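How Wood Gets Its Grain

Look closely at a wooden table, a ruler or a door. You will see lines running along it. Those lines are called the grain, and they were made while the tree was still growing.

How a tree grows thicker

A tree grows in two ways. It gets taller at the tips of its branches, and it gets wider just under the bark. The part under the bark is a very thin layer called the cambium. Every year the cambium adds new wood all the way around the trunk.

In spring there is usually plenty of water, so the tree grows fast. This wood is often lighter in color. By July or so, growth slows down, and the new wood is tighter and often darker. In winter most trees in cold places stop growing. One light band and one dark band together make one ring.

Counting the rings

When a tree is cut down, you can count the rings on the stump. Each ring stands for one year. An old maple was taken down beside the library in Grallville after a storm, and its stump has 43 rings. Some are wide and some are very thin. A thin ring can mean a dry year, or a year when insects ate many of the leaves.

From rings to lines

A saw cuts most boards along the length of the trunk. The rings then show up as long lines instead of circles. If the saw goes near the middle of the trunk, the lines are mostly straight. If it goes closer to the outside, they can make tall curves or pointed arches.

What is a knot?

A knot is the place where a branch was joined to the trunk. As the trunk got wider, it grew around the bottom of the branch. Knots are usually harder than the wood next to them -- that is why they are tricky to saw.

Tabletops are a good place to look for grain, even when there are other things on them. 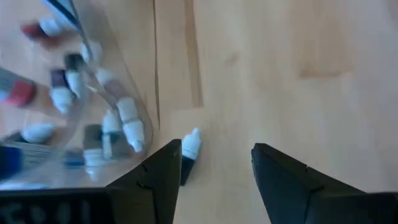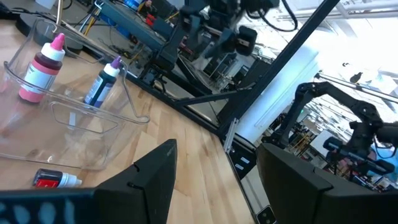 Try it yourself: a grain rubbing

You will need 2 sheets of thin paper and a crayon with the wrapper peeled off. Ask an adult for a piece of rough, unpainted wood.

Lay the paper on the wood and hold it still. Rub the side of the crayon gently over the paper. Turn the wood over and use the second sheet for the other side. Are the lines the same?

Words to know

Bark: the outer covering of a tree.
Cambium: the thin layer that makes new wood.
Grain: the pattern of lines in wood.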